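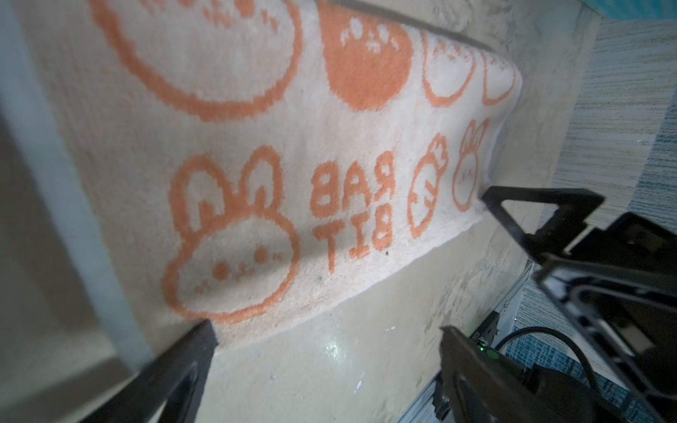 My mother kept a towel until it would no longer dry a plate, and I throw mine out when they go gray, wrote one respondent in the free-text box at the end of the survey. Several others drew the same line between a towel that has stopped working and a towel that has stopped looking right. The rest of this section deals with that line and where households put it.

Figure 3. White plush cloth with rabbit faces in orange, some outlined and one filled in.

8 min read
Home Articles Methods Data Contact

4.2 Reasons for retiring household towels

The mail survey went to 3000 addresses in Lemutholm and the surrounding district. Respondents were asked to think of the last towel they had taken out of regular use and to give the main reason. They could also say what they did with it afterward. Hand towels, bath towels and small mats were treated as one group, as the pilot had shown that people move pieces freely between these uses and do not always remember what a piece was sold as.

Loss of softness was named more often than holes or torn hems. It was also the reason most closely tied to drying method. Households that dried on indoor racks in winter complained of stiff pile, and those with a tumble dryer complained of thin spots and loose threads instead. Detergent dose probably plays a part, but the survey did not ask about it, and we cannot separate the two.

Color mattered mainly for plain towels. Owners of white and pale sets retired pieces once they no longer matched the others, even when the fabric was sound. Patterned towels (for the type, see Figure 3) were less often kept as part of a set, and fading was seldom given as the reason for letting them go. A number of parents wrote that a child had objected to a towel being replaced, and that it had been moved to a second bathroom or a summer cabin as a compromise.

Most retired towels did not leave the home. Cleaning rags were the usual second use, followed by pet bedding and lining for car trunks. Donation was rare. The Egilsson collection points accept textiles in any condition, yet many respondents believed worn towels would be refused. The Basia leaflet delivered to the district in August does not mention towels at all, and this may have added to the confusion.

Two limits should be noted. The answers rest on memory, and a towel that drifted slowly into the rag drawer has no clear date of retirement. The follow-up interviews were held in 30 households, all of them in the town itself, so farms with outdoor lines are missing from that part of the material. The wash trials in Section 4.3 take up the question of pile stiffness directly, using new towels bought for the purpose.

Related items
Line drying and fabric wear in cold climates
What happens to textiles left at the Egilsson points
Rustunia household linen study: survey form and codebook
Sorting habits in shared laundry rooms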